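Shared Kitchen Hire: Frequently Asked Questions
Posted Nov 20, 2024 by Halima Nwosu

We use cookies to remember your settings. By continuing to browse you accept our cookie policy.

Flumgate Kitchen rents work space by the half day to bakers, caterers and people who make food to sell at markets. These are the questions we get most often by phone and email. If yours isn't covered, write to the bookings desk and Kyrylo Savchuk will reply within two working days.

How do I book a session?

Use the calendar on the bookings page. Morning sessions start at 8 and afternoon sessions start after lunch. You can book up to 18 weeks ahead. New users need to complete a short induction before their first session, and we can usually fit that in the same week.

What small equipment is included?

Hand tools, storage bins, baskets and graters are shared and are part of the hire price. Please bring your own piping tips, molds and anything you need in a particular size. Large pans are kept in the locked cupboard and can be requested when you book.
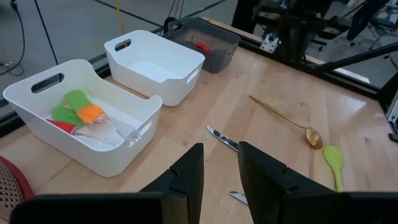

When do I have to pay?

Payment is due when you book. Regular users with a monthly agreement get an invoice at the end of the month and have 8 days to settle it.

Can I cancel?

You can cancel free of charge until 5 days before the session. After that we keep half the fee, unless someone else takes the slot, in which case you get all of it back. Sessions missed without notice are charged in full.

Do I need insurance?

Yes. We need a copy of your public liability certificate before your first paid session. Our own policy covers the building and our equipment. It does not cover your products or your staff.

What about knives and other sharp tools?

You may use ours or bring your own. Wash sharp tools by hand and never leave them in a sink of water. 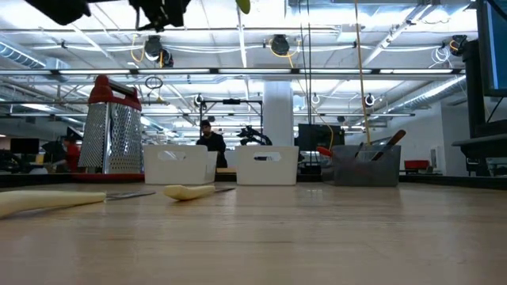 Blades that have gone dull should be reported on the sheet by the door. Yaroslav Antoniuk sends them out for sharpening once a month, and the last batch went in October. If you bring your own knives, mark the handles with your business name and take them home at the end of the session.

Can I leave ingredients overnight?

Dry goods can be left in a rented locker. Fridge shelves are available to monthly users only. Everything must carry a name and a date, and unlabeled food is thrown out on Friday evening.
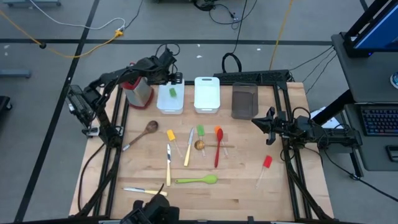
How many people can I bring with me?

The limit is four in the work area, including you. Each person must sign in and wear closed shoes. Children under 18 can't be in the kitchen during a session.

Who cleans up?

You clean your own area, including the floor, and the last 20 minutes of your session should be kept for this. Cleaning products are supplied. If we have to clean after you, the cost is added to your next bill.

Is there parking?

There is a loading bay at the back, on the Skurnum Street side. You can stop there to unload and then move to the public lot across the road.

Get kitchen news and last-minute openings by email. Enter your address to subscribe to our newsletter. You can unsubscribe at any time.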